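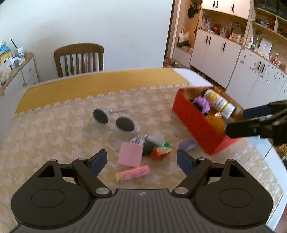 Cleaning and keeping a clear cover over a patterned tablecloth

Community Help > Home and Household > Tables, Linens and Surfaces
Viewed 2,066 times

Posted by mudurska_reading_room

I am responsible for the common room of a small residential association. The room has one large white-edged table, which residents use throughout the day for letters, card games, snacks and small craft work. The table is dressed with a patterned cloth in beige and pink, and the surface on top is glossy. The cloth was a gift to the association and we would like to keep it in use.

Three matters have arisen, and I would be grateful for guidance on each.

First, the glossy surface shows streaks after cleaning, particularly toward the side nearest the window. We currently use warm water with a small amount of dish soap and a cotton cloth. The streaks are most noticeable in the late afternoon.

Second, small articles collect on the table and remain there: sunglasses, note pads, snack packets, pieces of craft material. An open red box has been provided for such items, but residents tend to set things down beside it. I would like to know whether other organizations have adopted an arrangement that works without posting a notice on every wall.

Third, the cloth does not reach all the way to one far corner, and the white tabletop is bare there. A mustard-yellow covering runs along the far side and takes up part of the difference. Is it advisable to leave the corner exposed, or should it be covered to match the rest?

The budget for this year has been set, and a new table is not under consideration. Replacing the cloth is possible but not preferred.

Posted by Veronika Wieser

I managed the dining and activity rooms of a guest house for a number of years, and we kept 57 tables under clear or coated coverings. I will take your points in the order given.

Streaks on a glossy covering are most often soap that has not been rinsed away. Dish soap is suitable, but the quantity should be very small: two or three drops to a basin. After washing, go over the whole surface a second time with plain water and a clean cloth, and dry it at once with a separate cloth. The drying cloth should be microfiber or an old, well-washed cotton towel. New cotton leaves lint and pushes the water about. Work in long strokes in one direction, from the far side toward yourself.

Please do not use window cleaner containing ammonia, and do not use alcohol, acetone or furniture polish. Each of these can cloud a plastic surface, and the clouding cannot be removed afterward. If the surface already feels tacky, one wash with a tablespoon of white vinegar in a quart of water, followed by a plain rinse, is usually sufficient. Try it first on a part that hangs over the edge.

You should also establish whether you have a coated cloth or a fabric cloth beneath a separate clear sheet. Lift one edge and look. If there are two layers, moisture can become trapped between them, and the streaks you see may be on the underside. In that case remove the clear sheet, wipe both faces, and allow both layers to dry completely before putting them back. We did this every April and again in the fall.

If the cloth has a lace or scalloped border, keep the wet cloth away from it. Such borders catch easily and hold gray water. Clean them with a soft, dry brush.

With regard to the small articles, a box on the table will be used if it has a stated purpose. "Anything" is not a purpose. We kept one box for property left behind (sunglasses, keys, gloves) and a shallow tray for supplies in current use, such as note pads, tape and pencils. Food packets went in neither. A small lidded bin stood beside the table, within reach of a seated person. The table was cleared at a fixed time, 8:30 in the evening, and whatever was still on it went into the box. Property unclaimed after four weeks was passed to the office.

Sunglasses merit one further remark. They should be moved before any wiping, and never slid across the surface. The hinges will scratch a clear covering, and the lenses do not benefit either.

The bare corner presents no difficulty if the tabletop is sealed. I would leave it. It is a convenient place for a hot dish on a trivet, and heat is the one thing your covering will not forgive.

Posted by Ruegg_fan_545

Just flip the cloth around so the short side faces the wall. Ours is way too small too and it's fine.

Posted by Divero Household Desk

We agree with the rinsing procedure given by Ms. Wieser and would add two points.

Bright wrappers and colored papers should not be left lying on a plastic surface for long periods — printed inks can transfer, especially reds and greens, and especially in direct sun. A transferred mark may lighten with a paste of baking soda and water applied with a fingertip, but old marks are generally permanent. The same caution applies to the underside of a colored box. A sheet of plain white paper or a felt pad beneath it is adequate protection.

Where two coverings meet, as with your yellow strip and the main cloth, crumbs gather along the join. We suggest overlapping them by two inches, with the main cloth uppermost, and lifting the join once a week for cleaning. Double-sided tape is not recommended on either piece.

Posted by mudurska_reading_room

Thank you to all who replied. I have lifted the edge as advised, and there are two layers, with moisture between them. Both are now drying over chairs. The tray and the lidded bin have been requested from the office, and the corner will be left as it is.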